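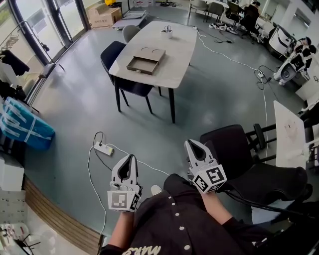

Layout and Use of a Shared Project Room
Student project report, Space and Furniture module
Rodrigo Matos
19th June

1. Purpose

The report covers the furniture, floor area and power supply of the shared project room on the ground floor of the Nogueira building. The work was set as a measured study of an existing room, followed by a proposal that needs no building work and can be carried out with the furniture already in place. Lighting and sound were left out. Heating is covered by the Plustmont survey and is not repeated.

2. Existing layout

The room is organized around a rectangular table in the middle of the floor. It has a light gray top with a marble look and black legs. A dark navy upholstered chair is tucked against one side, with a gray chair on the opposite side. Desks stand toward the edges of the room, and a black office chair with a padded seat is used near one of them. A further table at the far end has its own group of chairs.

Glass doors with dark frames open toward the planted side of the building. Shoes are left on the floor at the far end, below the chairs. There is no rack or shelf assigned to them.

The floor is smooth and gray-blue. Chairs slide on it easily, so their positions drift during the day. For this reason the drawings show each chair in its tucked position and mark the pulled-out position with a dashed line.

3. Method

Dimensions were taken with a steel tape and entered in Midov, the drawing package used in the module. Use of the room was logged over 22 sessions. At each session the observer noted which seats were taken, what had been left on the center table, and whether anyone had to step over a cable to reach a seat. People were not identified in the log.

Clearances were measured from the edge of the table to the nearest fixed or heavy object. Cables were treated as obstacles even when they lay flat.

4. Findings

4.1 Center table

The table is used for two purposes that conflict. It is a work surface, and it is also where small items are put down between tasks. A brown open tray or drawer and a small white pen cup with scissors in it are typical of what sits there. Neither takes up much room, but the tray is wide enough to decide where a laptop can go. In the log, users moved to a side desk more often when the tray was near the middle of the top than when it was at one end.

4.2 Floor and power

Power reaches the middle of the room from a white power strip lying on the floor. Thin white cables run from it across the open floor, one of them toward the back of the room. A bundle of black and white cables also lies on the floor on the opposite side. White cable on a gray-blue floor can be seen in daylight but is easy to miss in the evening.

The narrowest route past the center table measured 400 mm with a chair pulled out. That is too tight for a person carrying anything wide. Total cable length crossing open floor was 258 cm on the day of measurement — this figure excludes the bundle, which was not untangled.

4.3 Seating

The office chair was the most used seat in the log. The chairs at the center table were mostly taken for short periods. The navy one has thin legs that take little floor space, and it tucks in well.

5. Proposal

Move the power strip to the underside of the center table, using the Avuvo clip tray already held in the department store.

Bring the supply to the table along a single route and cover it with a dark floor strip. The other routes across open floor are then removed.

Keep the tray and pen cup at one end of the table, on the side away from the seats.

Place 2 low shoe racks against the far wall.

6. Limits of the study

The log covers daytime use only. The comment on evening visibility in 4.2 comes from one visit and was not measured. Clearances were taken on a single day and will vary with the position of the chairs. A second set of measurements is planned for July, after the power strip has been moved, using the same tape positions as the first set.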